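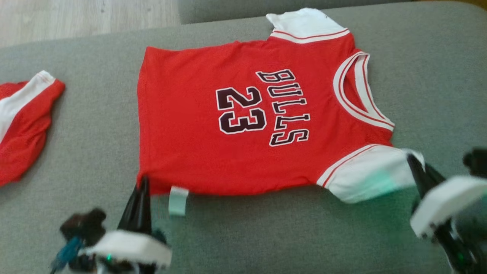
Progress report no. 5, home build grant
To: Jollach small projects desk
April 8, 2021

Hello again! I owe you news on the two-arm clothes folder, and most of it is good. Since the last report I've moved all the testing off the bench and onto the sofa, and I'm working with kids' clothes for now (small, light, easy to reach across with both arms). The mesh basketball set has become my favorite test, mainly for how slippery it is. A cotton T-shirt stays where you put it. This stuff slides.

Money first. Of the 2000 you gave me, most went on motors and the wrist cameras from Dodusmont, and I still have enough for one more set of fingers. The Odside controller boards came in October and I haven't had to replace either one, touch wood.
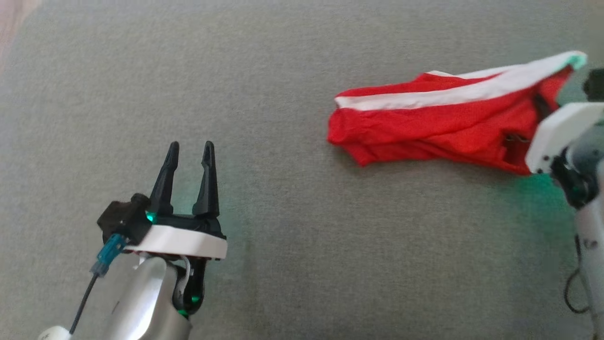 My biggest headache is still timing between the arms. When one has hold of a corner and lifts, the other is supposed to come in and take the opposite side, and it's often slow getting there. I ran 50 pickups last week and the handoff was late in 7 of them. Slowing the lifting arm down helped a lot, but then a fold takes forever!

Cables are the other thing. I rerouted the ones at the wrists and I'm still not happy with how they hang, so that job stays on the list. 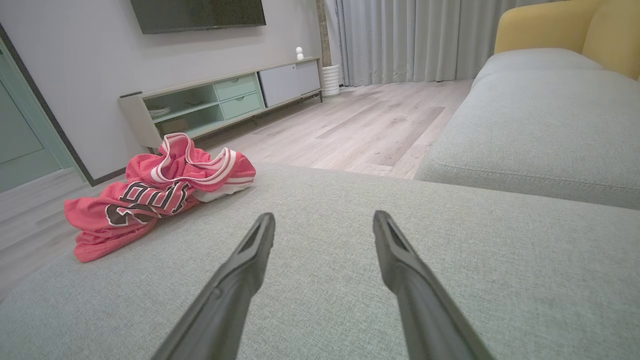
Finding a garment that's been dumped in a heap is going better than I expected. Big lettering confuses the software when it's crumpled, so I've started using the trim along the neck and armholes as the thing to look for. The folks at the Sepúlveda workshop have offered me their long table for a weekend, and I'd like to try the same code there before I order the new fingers. If you're fine with me holding that money back until then, just drop me a line.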